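Meeting on the hand-held gripper kit from Paralar, trial review
Tue 11 May, big table next to the printer

**Present:** Tekle Jemal (chair), Zinash Tekleab, Saron Gebremichael, Nuria Tesfamariam (minutes)
**By phone:** Jucélia Holanda, Paralar
**Excused:** none

## 1. Minutes of the last meeting

Approved with one correction. In item 4 it was written that Golton offered the longer warranty. It was Bedoya. Nuria will correct the file.

## 2. State of the trial

Zinash reported. The two hand-held grippers from Paralar are used every working day since the boxes came. The team is recording the paper tasks first, as it was agreed, because paper was the weak point with the Bedoya kit in November. The plan has 200 recordings for paper, and after that the same number for cups and small boxes. Paper will be finished this week if the charging problem (item 4) does not take more time.

The tasks on the list for paper are: hold a narrow strip upright, hold a full sheet upright, pass a sheet from one gripper to the other, place a sheet on a pile. Zinash proposed to add "take a sheet from the printer output". Tekle agreed, but only after the four others are complete.

## 3. Grip on thin material

Saron explained the finger tips. With the first tips the strip turned between the jaws when the hand moved fast. Paralar sent a second set with a softer surface, and Saron considers them clearly better. She asked that the report says which set was used for which recordings, otherwise we cannot compare with Bedoya.

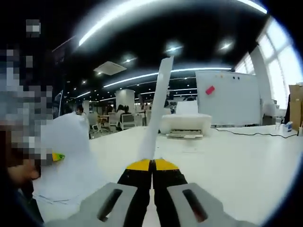
*Item 3: paper strip held upright at its lower end, yellow tips closed.*

Tekle asked if the strip is a fair test, as the customer at Mestine handles forms and envelopes and no strips. Saron answered that the strip shows a weak grip sooner than a full sheet does. It was decided to keep the strip, but to give the full sheet more weight in the final score.

Jucélia said that the softer tips wear out faster. Paralar recommends to change them after 2,000 closings. Zinash asked if the software counts the closings. Jucélia said not in this version - the user must keep a list. Tekle wishes to have this in writing before any order, because a list on paper will be forgotten in a busy week.

**Decision:** The softer tips are the standard for the rest of the trial.

## 4. Charging and battery

One gripper charges normally. The other one stops charging before it is full, and the light on the handle stays orange. Zinash changed the cable and the plug, with the same result. Jucélia believes it is the battery contact and offers to exchange the handle without cost. She needs the serial number and a short video of the light.

Nuria asked if the recordings made with this handle are still good. Zinash has checked the first ones and found no gaps. She will check the rest before they are counted.

## 5. Work with two grippers at one sheet

This item was the longest. The Golton offer has only one gripper in the basic price, and Tekle wanted to know if we really need two.

Saron's opinion is yes. A large sheet bends when only one side is held, and the task with the handover cannot be recorded at all with one device. Zinash agrees, but she said that two persons at the same table need more practice than she had expected. The second person often comes too close, and then the sheet gets a fold.

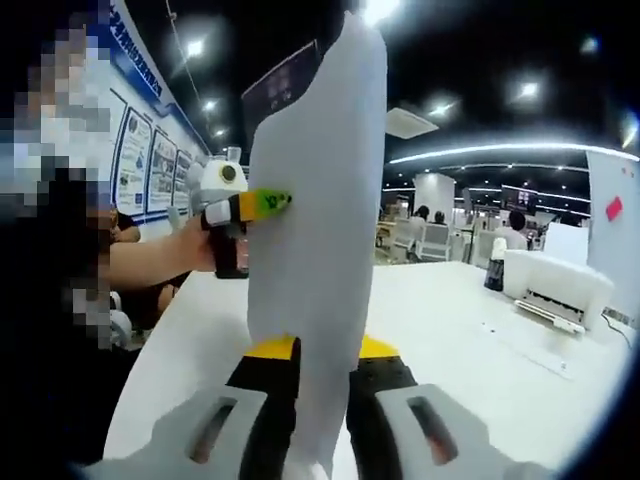

*Item 5: two hand-held grippers at one upright sheet of paper.*

Jucélia advised that the person who gives the sheet should keep the hand still, and only the person who takes it should move. At Paralar they train this with card first and with paper after. Zinash will try it with the next pair.

Nuria asked how the two devices are put on the same clock. Jucélia explained that both must be started from the same laptop, then the software does it. If one is started alone and joined later, there can be a small difference, and Paralar knows this problem. The repair will come with the next update. She could not give a date.

**Decision:** Two grippers are a requirement. Golton will be asked for a new price with two.

## 6. Manual and support

The manual is good on assembly and short on everything else. Saron missed a page about cleaning the lens. Jucélia noted it and will send the internal sheet that their own team uses. Support answered our mails on the same day, except one. Jucélia apologized for that one.

Jucélia left the call after this item.

## 7. Comparison and score

Each member gave a score out of ten for the Paralar kit so far. Zinash gave 9, Saron 8, Nuria 8. Tekle will give his score when the charging question is closed. Bedoya was not scored again. The sheet with all points is in the shared folder, please do not change the columns.

## 8. Tasks

| What | Who | Until |
|---|---|---|
| Serial number and video of the light to Paralar | Zinash | tomorrow |
| Check recordings from the second handle | Zinash | next meeting |
| Write the tip set into the recording list | Saron | end of this week |
| Ask Golton for price with two grippers | Tekle | next meeting |
| Written answer about counting of closings | Jucélia | next meeting |
| Correct item 4 in the old minutes | Nuria | today |

## 9. Other

Saron asked for more printer paper, as the trial uses a lot of it. Nuria will order.

Next meeting in two weeks, same place, same hour.

Minutes: Nuria Tesfamariam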